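How to Turn a Pile of Old Obituaries into an Index Your Family Can Search

By Gonzalo Paredes
Filed under: Family History, Getting Started

My grandmother clipped obituaries for most of her adult life. She cut them out of the Purnstead paper and later the Erkton one, and she tucked them into cookbooks, hymnals, envelopes from the gas company, anything with a flap. When the clippings came to me I had 1,284 of them (I know the number because each one now has its own row in a spreadsheet) and I could not find a single person I was looking for. Now I can type a surname and have the clipping in my hand in under a minute, and I still get a thrill from it!

You can do this with any size of collection. If you have a shoebox, great. If you have one fat envelope, even better, you may be finished by suppertime.

What you need

A table you can leave messy for a few days
A soft pencil, 2B if you have one
Acid-free sleeves or folders
A phone or a flatbed scanner
Any spreadsheet program

Skip the laminator. Please, please skip the laminator. Tape too, including the kind that says it's safe for photos. Newsprint is brittle and acidic and it wants to be left alone.

Step 1: Sort by how you found them

It's tempting to start making alphabetical piles right away. Hold off. Where a clipping was kept can tell you a lot. I had nine notices folded together inside one Christmas card, and every one of them turned out to be a Sarmiento or someone who had married a Sarmiento. Had I dealt them out by last name, the married daughters would have gone off in four directions and I'd have lost the thread.

So give each envelope, book or bundle a letter. Bundle A, Bundle B and so on. When you run out of letters go to AA. Write the letter in pencil on a slip of paper and keep the slip with the bundle.

Step 2: Number every clipping

Inside each bundle, number the clippings in the order they come out: A-1, A-2, A-3. Pencil the number lightly on the back, in the margin if there is one. If the back is another article you may want to read (and you will, the backs are wonderful, I lost an entire evening to tire ads), put the number on the sleeve and leave the paper clean.

Two notices for the same person get two numbers. You'll link them later.

Step 3: Scan before you read

I know. You want to read them. But every time a clipping is unfolded the crease gets a little weaker, so unfold it once, flatten it gently under a clean sheet of glass or on the scanner bed, and get your scan. After that you can read the scan as many times as you like, as big as you like.

Scan at 300 dots per inch for ordinary columns and 600 for the tiny death notices that run all together at the bottom of the page. Color, even for black and white newsprint. The yellowing sometimes helps you see which scraps came from the same page. Scan the back as well. A grocery ad or a ball score on the back can date an undated clipping when nothing on the front will.

Name the file with the clipping number and nothing else. A-1 front, A-1 back. The names and dates go in the spreadsheet, where you can fix them when you learn more.

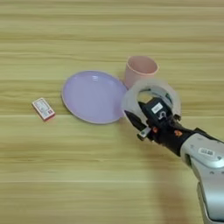
What if the clipping has no date and no newspaper name on it?
Record it as undated and enter everything else you can read. Then look for a funeral day and time, a church, the name of the funeral home and anything printed on the back. Once you have the town and a rough span of years, a public library with the newspaper on microfilm can often find the original page.

Step 4: Set up your columns

Here's the set I ended up with after a lot of fiddling:

Clipping number
Surname as printed
Given names as printed
Maiden name
Other names (nicknames, first marriages, spelling variants)
Date of death as printed
Date of death worked out
Age as printed
Newspaper
Place of burial
Spouse
Parents
Children
Brothers and sisters
Everyone else named
Notes

The "as printed" columns are the heart of the whole thing. If the paper says Kanus and you know perfectly well the family was Kanis, type Kanus in the surname column and put Kanis under other names. Newspapers made mistakes all the time, and some of what looks like a mistake is a real variant that a branch of the family used for a generation. If you correct as you go you can't tell the two apart later.

Dates get the same treatment. An obituary that says "died Tuesday" is giving you a day of the week and no more. Copy that into the printed column. If you know when the paper came out you can count back and fill in the worked-out column. Leave it empty if you don't.

Step 5: Transcribe in small batches

I did mine in sittings of twenty. Past that my eyes slide and I start typing what I expect to see. Pull up the scan on one side of the screen and the spreadsheet on the other, and go down the notice line by line.

Watch for these as you read:

"Mrs. Henry Somebody." That's her husband's name. Put him in the spouse column, put her surname in the surname column, and leave her given name blank until you find it. Finding those missing first names is my favorite part of the hobby. I found one on the back of a quilting ribbon.

"Survived by" and "preceded in death by." Both lists matter, and they get mixed up easily in long notices where the typesetter ran out of commas. If you can't tell which list a name belongs to, say so in the notes.

"Of Erkton" or "of the home." The first tells you where a child was living when the notice ran. The second means the person lived in the same house as the deceased, and it's a nice clue to who was doing the caring.

Pallbearers. Put them all in the "everyone else" column! Pallbearers are very often nephews, sons-in-law and cousins. I untangled two separate Kanis families in Purnstead entirely by looking at who carried whose casket.

Ages. Copy them, and treat them gently. I have three notices for the same great-uncle, printed the same week, and he is 70 in two of them and 72 in the other. All three rows say exactly what the paper said.

Step 6: Make a row for every person named

This is the step that takes a list and makes it an index. On a second sheet, give each person mentioned in a notice a row of their own with four columns: surname, given name, role (daughter, pallbearer, minister, neighbor) and clipping number.

It sounds like a slog. Put some music on. An ordinary notice names eight or ten people and a big one names forty, so your second sheet will grow fast. Mine passed the length of the first before I'd finished Bundle C. But this is the sheet everybody in the family wants, because the person they're looking for is hardly ever the one the obituary is for. My cousin found her own mother listed as a flower girl at age six.

Sort the second sheet by surname and read down it slowly. You'll see the same people turning up over and over, spelled three ways. Don't merge them. Add the variants to the "other names" column on the first sheet and let a search catch them all.

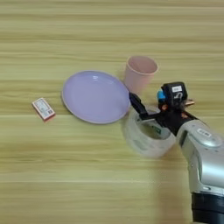

Once both sheets are in decent shape, go back through and link the duplicates. I use the notes column for it and just write "see also F-12." If the two notices disagree on something, add a word on what it is: age, middle initial, number of grandchildren. You'd be surprised how often the weekly paper has a fuller list than the daily, because the family had more time to write it.

Step 7: Put the originals to bed

Clippings go flat into acid-free sleeves, one to a sleeve, in clipping number order. Keep the bundles together. If you have a letter or a card that came with the bundle, it goes in the same folder but not in the same sleeve, as newsprint will stain anything it touches.

A closet shelf in the middle of the house is a good spot. Attics get too hot and basements get too damp. I keep 200 sleeves to a box and pencil the range on the end.

Step 8: Share it

Export the two sheets as plain files that any program can open and send copies to at least two relatives in different houses. Print one too. I take the printed index to our September reunion and leave it on the table by the coffee with a pencil on a string, and people write in it all day long. First names, corrections, "this was the one with the parrot." Last year I came home with eleven of those missing Mrs. Somebodies filled in.

A word on recent notices. Obituaries from the last few years name living people, often with the towns they live in. I keep those rows on a separate sheet and share it only with close family. And remember that the wording of a modern obituary may be under copyright, so if you're putting anything online, post the facts and the citation and leave the full text at home.

A few odds and ends

If a clipping is stuck to an album page, scan the whole page and leave it stuck.

Memorial cards, thank-you notices and anniversary verses can go in the same index. I give them an M after the number, so D-14M.

Automatic text recognition does fine on clean columns from the later decades. On anything older I got such a soup of letters that typing was faster.

Back up at the end of every sitting. I name mine by bundle letter, so the latest one is always easy to spot, and I'm on bundle HH now with one hatbox left to open.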